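About Runditex

Runditex supplies power distribution, site network and gate entry systems to outdoor music festivals. We design the layout, deliver and connect the equipment, run it while the site is open, and take it out afterward. We do not promote shows, book artists or sell tickets under our own name. Our customers are the promoters and site managers who do.

The company was set up by two site electricians and a network technician who had been working the same fields every summer for separate contractors. Power and network were usually bid as different jobs, by different firms, with different drawings. Generators were placed before anyone had asked where the ticket scanners would go. Cable routes crossed vehicle routes that had been moved a month earlier. Runditex was formed to bid both jobs from one drawing.

We work from a single yard and workshop at Haldane, where all equipment is stored, tested and packed. The design office is in the same building.

What we do

Power. We supply generator sets, battery units, distribution boards and cable for stages, trader rows, campsites and back-of-house areas. Each site is split into zones, and each zone has its own board and its own metered supply. A fault in a food trader's fryer should trip the trader's outlet. If it trips the row, the board has been set up wrong and we want to know about it.

Network. The site network carries ticket scanning, card payments, production traffic and, where ordered, staff radio over IP. Scanning and payments run on separate virtual networks with reserved bandwidth. Public Wi-Fi is available as an option, on its own uplink. We advise against it at sites with good mobile coverage.

Entry. Our entry system is called Unenora. It handles paper tickets, phone tickets and wristbands at the same lane. The scanners keep a full copy of the valid ticket list and continue to admit people if the link to the site office drops. When the link returns, the scanners exchange records and any duplicate entries are flagged to the gate supervisor. A lane can run without a connection for up to 4 hours before we ask for it to be synced by hand.

Metering. Every trader supply is metered and the readings are issued to the promoter at close. Some promoters charge traders by use, others charge a flat pitch fee and keep the readings for the next year's plan. Either way the readings are the same file in the same format.

How a job runs

Work on a summer site normally starts in October of the year before. We ask for the previous year's site plan, the expected capacity, the stage list and the trader list if there is one. Where there is no previous year, we start from the ground survey.

The first drawing shows zones and loads only. We do not place generators on the first drawing. Generator positions depend on fuel truck access, noise limits at the boundary and the direction of the campsites, and these are often not fixed until the license conditions are known. The second drawing shows positions, cable routes and crossings. The third drawing is the build drawing, and changes after that point are logged with a time and a name.

Load figures supplied by traders are checked against the equipment they list. A trader who asks for a 16 amp supply and lists two fryers, a water heater and a freezer will receive a call from us. Underdeclared loads are the most common cause of trips on the opening night of a camping festival, and most of them can be found on paper months earlier.

Equipment is packed by zone, in the order it comes off the truck. The crate list for each zone is fixed to the inside of the lid. Boards are tested at Haldane before loading and again after connection on site, and both test sheets stay with the board.

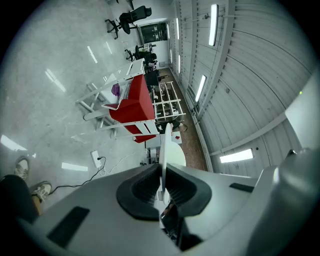
The build crew is on site before the stages arrive. Main cable runs go in first, then boards, then the network backbone, which follows the power routes where the separation distance allows. Cable crossings on vehicle routes are buried or ramped. On public walkways we use low ramps with a gentle slope, suitable for wheelchairs and trolleys, and we inspect them twice a day while the site is open.

During the show a duty engineer is present in the site office at all times. Shifts are 8 hours. The engineer has a live view of load per zone, fuel level per generator and status per scanner, and holds the fault log. Handover is done in person at the desk, with the log open.

Removal starts when the site manager releases each zone in writing. Campsites are usually last. We do not disconnect lighting on exit routes or in campsites until the public has left, whatever the truck schedule says.

Our equipment

The current hire stock includes 157 distribution boards, from small trader boxes to the main stage units. All of them are built or rebuilt in our own workshop. The enclosures are bought in. The internal layout, labeling and test points are ours, and are the same across sizes so that a crew member who knows one board can find the isolator on any other in the dark.

Scanners are bought from an outside manufacturer and loaded with our software. Each one has a spare battery and a rain cover. We send one spare scanner per gate as a minimum, and more where the gates are far apart.

We own our battery units and most of the cable. Generator sets above a certain size are hired from partners under yearly agreements. The customer's quote states which units are ours and which are hired in, with the age and the fuel type of each.

Cable is tested each winter. Any length that fails is cut back to sound cable and reissued at the shorter length, or scrapped. The winter test takes most of the quiet season and is the main reason we do not take large indoor work between December and February.

Sites we work on

Our customers range from one-day events in town parks to multi-stage camping festivals. The smallest site we take on has a capacity of around 600. Below that, the cost of a separate network and entry system is hard to justify, and we will usually suggest a local electrical contractor and a simple door list.

Skullalness is the longest-running job on our books. It is a coastal camping festival on a long strip of grazing land with one access road. The ground is thin over rock, so almost nothing can be buried, and wind limits the height of any mast. The zone method we now use everywhere was worked out there, mainly because the site is too long and narrow to feed from one point. The salt air is also hard on connectors. All connectors that go to Skullalness are cleaned, dried and inspected on return before they go back into general stock.

We also maintain fixed supplies at several showgrounds and parks that host festivals for part of the year. This work covers buried ducts, permanent feeder pillars and yearly inspection.

Fuel and batteries

Most of the fuel burned at a festival is burned at low load, at night, by generators sized for the evening peak. We size for the measured peak of the previous year where readings exist and put batteries on zones with a long quiet period. Campsite lighting, welfare tents and the site office are usually the first candidates. A battery unit on one of these zones lets the generator stop overnight, which also removes a noise source next to people trying to sleep.

We do not promise a fixed saving. The result depends on the stage hours, the weather and how closely the traders keep to their declared loads. The promoter receives the fuel record for each generator with the trader readings.

Safety and records

All electrical work on site is done or checked by a qualified electrician. Crew who are not electricians lay cable, place ramps and move equipment, and do not open boards. Anyone on the crew may ask for a zone to be shut down if they believe it is unsafe, and the duty engineer will shut it down first and discuss it second.

Test sheets, fault logs and change logs are kept after every job and are available to the customer and to the licensing authority on request. Ticket data held in Unenora belongs to the promoter. It is deleted from the scanners on return to Haldane and from our servers once the promoter has confirmed receipt of the final entry report.

Working with us

Seasonal crew are taken on each spring for site work from May to September. Applicants should be able to lift and carry over rough ground, read a site plan and live on site in a shared cabin for the length of a build. A driving license is useful. Electrical training is not needed for cable crew. Meals on site are provided by the promoter's crew catering and vary a great deal.

Workshop and design jobs are permanent and based at Haldane. Open positions are listed on the Jobs page.

Quotes

For a quote, please send a site plan, the capacity, the number of stages and the build and show periods. A plan drawn by hand is acceptable at the first stage if the distances are marked. Requests for the following summer are best sent before the end of November. Later requests are accepted where stock allows, with generator positions subject to what our partners have left.

Use the form on the Contact page. Yard visits are by appointment, and visitors should report to the design office door on the left of the main gate.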